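I've had the three-finger gripper from Plendico on the arm since February, and before that I ran a plain two-jaw one from Prelberg. A few people wrote in asking which one they should get for small block work, so I went back through my notes and ran some more picks with each.

First, the mounting. The Prelberg goes on with four bolts and one cable and you're done. The Plendico needs an adapter ring, and the ring that came with mine was a hair too thick, so the first bolts didn't reach. I bought longer ones. After that it took me 15 minutes, most of it spent re-teaching the tool center point. The three-finger unit is longer than the jaw, and every saved position was wrong by that amount. If you swap back and forth, keep two tool files and name them clearly. I didn't, and I drove the fingertips into the table once at low speed. No damage, but the controller locked up and I had to home everything again.

For the test I stuck to cubes and a basket. Pick a cube, lift it, put it in the basket, go back. I did 33 picks with each gripper at the same speed and force settings, or as close as the two menus let me get.
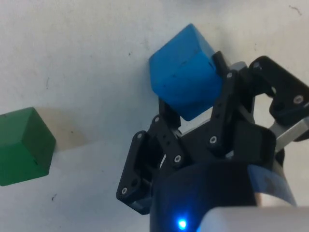
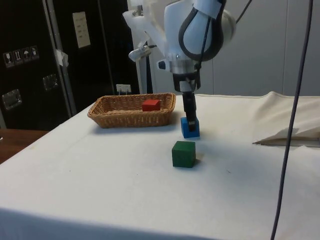 The jaw gripper dropped fewer cubes when they were lined up square with it. With a cube turned partway it would catch two corners, and then the cube would either spin into place or pop out. The three-finger one cares less about the angle. It closes, the cube shifts a little, and it usually ends up held. Where it does worse is a cube with a neighbor close by, because the fingers need more room to open. I had 9 failed picks with it, and most of those were with cubes I had set too near each other. Spread them out and it does fine.

Placing is the other way around. The jaw lets go cleanly and the cube stays where you put it. The three fingers don't release at quite the same moment, so the cube gets a small nudge. For dropping things in a basket that doesn't matter. For stacking it does, and I gave up on a stack of three after a while.

On cameras, I use two views, one at the wrist and one fixed. The wrist view is good for the last couple of inches, but the fingers take up a lot of it, more than with the jaw. I tried tilting the wrist camera out a few degrees and lost the fingertips, so I put it back. The fixed view is what I use to work out where everything is before the arm moves. If I could keep only one for this kind of job I'd keep the fixed one and go slower at the end.

The controller is a Cladico box and I have no strong feelings about it. It talks to both grippers. The force setting is a slider with no units, so I can't tell you what I ran at except "a bit under half." There is a log, which holds the last 1,000 events and then starts writing over itself. Copy it off before you go to lunch.

I also looked at the Varghese soft gripper, but only on paper. It needs an air line and I don't have one where the arm is. If somebody has run it without a big compressor, please leave a comment with what you used.

For now the Plendico is staying on. Most of what I do is picking things up at odd angles and putting them in a container, and it's the better of the two at that. I'd go back to the Prelberg for stacking or for anything packed tight. Next I want to try rubber tips on the three-finger unit, and I've ordered two kinds. I'll post the numbers when I have them.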